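El robot que aprobó todos los exámenes

Categoría: Opinión / Máquinas y trabajo

El brazo de Jemis aprendió a recoger una cocina sin haber pisado ninguna. Aprendió dentro del simulador de Huta, que es un lugar estupendo: no hay migas, no hay corrientes de aire, las encimeras tienen el color de un yogur y nadie ha dejado jamás una cuchara mojada encima de un paño. Allí repitió la tarea 2221 veces. Después lo atornillaron a un banco de acero en el comedor de una empresa de Dela Peña y, un viernes, poco antes de que abriera el turno de comidas, cerró la pinza sobre el canto de una balda y siguió cerrando.

No hubo heridos. Lo digo pronto porque en este tipo de historias el lector tiene derecho a saberlo antes de decidir si puede reírse. Hubo una balda arrancada, 19 platos menos y una empleada que estaba a dos pasos y que, con muy buen criterio, se fue a tomar un café y tardó bastante en volver.

El informe interno, que me dejaron leer con la condición de no copiarlo, tiene 18 páginas y emplea la palabra «anomalía» con la generosidad con que mi abuela empleaba el perejil. La anomalía consistió en lo siguiente: el robot creyó que tenía un plato entre los dedos. No tenía ninguno. Había confundido la balda con la vajilla, notó una resistencia que le pareció correcta y apretó para que no se le cayera. Visto desde dentro de su cabeza, si es que la tiene, fue un gesto de responsabilidad.

La parada de emergencia estaba instalada, homologada y a 25 centímetros detrás del carro de las bandejas. Supongo que en el plano no había carro.

Mi queja va por otro lado, porque de los fallos mecánicos ya se ocupa gente que sabe. Lo que me molesta es la fe. Enness, la firma que vendió el conjunto, presentaba los resultados de la simulación como quien enseña las notas del niño. Todo sobresalientes. Y eran ciertos, nadie mintió. El problema es que el examen lo había redactado la misma casa que daba las clases, en un aula donde las cosas están donde deben.

Conviene decir algo a favor de los simuladores, aunque me estropee el artículo. Son útiles. Es mucho mejor que una máquina se equivoque mil veces contra una encimera que no existe que una sola contra la mano de alguien. Quien proponga prescindir de ellos no ha visto lo que hace un motor de estos cuando se empeña. Pero de ahí a tratarlos como un certificado de buena conducta hay un trecho, y ese trecho lo recorrió andando la señora del café.

Pedí ver en qué clase de cocina se había formado la criatura. En Huta fueron amables y me enseñaron material de las pruebas. Esperaba algo más parecido a un comedor de empresa en agosto, con su ventilador y su bote de propinas.

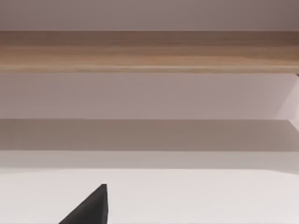
Prueba en entorno simulado: el dedo de la pinza ante la superficie clara de trabajo, sin nada que agarrar.

Reconozco que me dio cierta envidia. Yo también trabajaría sin errores en una habitación así. Todo liso, todo en calma, una franja de madera al fondo y ni un cacharro a la vista. En Dela Peña, en cambio, la balda era de madera pintada, el sol entraba de lado y alguien había pegado en ella una lista de alérgenos con cinta aislante.

Jemis ha anunciado mejoras: más desorden en los entrenamientos, un límite de fuerza más bajo y la parada de emergencia en un sitio al que se llegue sin mover muebles. Las dos últimas podrían haberse decidido con una visita y un metro de carpintero. La primera me intriga. Van a fabricar desorden a propósito, con especialistas, para parecerse a lo que cualquier comedor produce gratis a las tres de la tarde.

Yo exigiría algo más modesto – y más aburrido de vender: que ninguna máquina con fuerza para arrancar una balda trabaje junto a personas hasta haber pasado unas semanas en el local concreto, vallada y con alguien pendiente del botón. Cuesta dinero. También lo cuestan los platos. De momento el brazo sigue allí, desenchufado, y le cuelgan los delantales.

Comentarios de los lectores

tuercaloca: Trabajo en mantenimiento y lo del carro delante de la seta de emergencia lo veo cada semana. Sin robot ni nada.

Marga_72: ¿Y la empleada? Espero que le pagaran el café.

pinza_fina: Un poco injusto con la simulación. El límite de fuerza tenía que estar en el controlador, da igual dónde entrenes. Eso es un fallo de integración de toda la vida.

tuercaloca: @pinza_fina de acuerdo, pero alguien lo firmó.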